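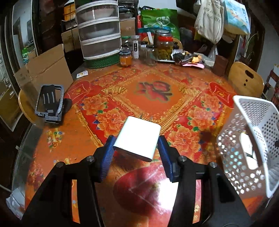
September, Werkstatt, vormittags

Charge 49, Walnusstinte. Schalen aus Drudov, letztes Jahr getrocknet, grob zerstoßen. 800 g auf 7 Liter Regenwasser, über Nacht eingeweicht, dann im großen Topf knapp unter dem Kochen gehalten. Nicht sprudeln lassen, beim letzten Mal wurde es schlammig.

10:30 — Farbe noch dünn, eher Tee. Streifen auf Skomeo-Papier gezogen, schlägt kaum durch. Weiter.

12:15 — deutlich dunkler. Geruch wie nasser Keller. Fenster auf.

14:00 — abgeseiht, erst Küchensieb, dann Leinen. Das Leinen vorher auswaschen!! Wieder Fussel drin, alles nochmal durch. Ausbeute 2000 ml nach dem Einkochen, der Rest hängt im Schalenmatsch. Matsch ausdrücken lohnt nicht, bringt nur Trübung.

Gummi arabicum: hab die alte Lösung genommen, war noch gut. Nelke gegen Schimmel, eine pro Flasche. Wer die Flaschen abfüllt, bitte Deckel innen abwischen, bei Charge 48 klebte jeder zweite.

Schreibprobe mit der Stahlfeder: läuft schön, trocknet matt, Haarstriche sauber. Mit dem Pinsel zu wässrig, gibt Ränder. Auf dem Jikavar-Bütten blutet sie leicht aus, das Papier ist einfach zu schwach geleimt. Nochmal mit Alaun vorstreichen und vergleichen — aber nicht denselben Bogen nehmen wie letztesmal, der war schon gewellt.

Offen:
Teststreifen ins Südfenster, halb abdecken, Datum hintendrauf
pH messen, Papierstreifen sind alle, nachbestellen
Eisensulfat in eine kleine Teilmenge, mal sehn wie weit es ins Schwarze geht. Extra Glas, extra Ettikett
Topf einweichen, der Rand geht sonst nie wieder ab

Rest der Schalen steht trocken im Regal links, reicht noch für eine Charge.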